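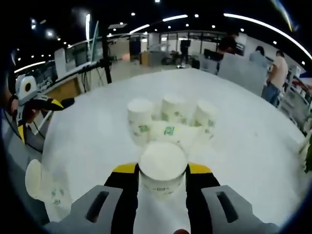 Care of White Laminate and Painted Tabletops

Light surfaces show every ring, scuff and dye mark. Most of these come off with mild cleaners if they are treated early. Work from the weakest method to the strongest and stop when the mark is gone.

Daily cleaning
Wipe with a damp microfiber cloth and one drop of dish soap in a bowl of warm water. Wring the cloth well. Standing water gets into seams and edge banding and swells the core underneath. Dry with a second cloth, working toward the edge.

Coffee and tea rings
Mix baking soda and water to a thin paste. Spread it over the ring with a fingertip, leave it for 7 minutes, then lift it with a damp cloth. Do not scrub. Baking soda is a mild abrasive and will dull a gloss finish if it is worked in. Repeat once. A ring that survives two rounds has probably gone into a scratch and will need the peroxide method below.

Peroxide method (laminate only)
Lay a folded paper towel over the stain and wet it with ordinary 3 percent hydrogen peroxide. Cover with plastic wrap and leave for 20 minutes. Rinse twice. Not for painted wood: the paint film can soften, and yellowing may follow.

Ink and marker
Rubbing alcohol on a cotton ball, dabbed from the outside of the mark inward. Change the cotton as soon as it picks up color. On painted tops, test under the rim first.

Scuffs from metal
Gray lines left by cans, tools or pan bottoms are usually metal deposited on the finish. A melamine sponge takes them off. Use it wet and with light pressure — it is a very fine abrasive, and a dull patch on a gloss top cannot be wiped away.

Sticky residue
Tape and label glue softens with a little cooking oil. Wait a few minutes, scrape with an old plastic card held flat, and wash off the oil with soapy water.

Small chips
For laminate, use a color-matched seam filler. The Kleinschmidt paste in plain white is close to most office tops; Prirkeck is slightly warmer and suits older kitchen counters. Press in, level with the card, and wipe the surround before it skins over. Keep the room near 69 degrees while it cures. For painted tops, sand the chip edge with 2,000 grit, used wet, and touch in two thin coats.

What to avoid
Chlorine bleach left to stand, oven cleaner, steel wool, and furniture polish with silicone. Silicone leaves a film that filler and touch-up paint will not stick to.

Related pages: Chair glides and floor marks — Loose table legs — Cleaning edge banding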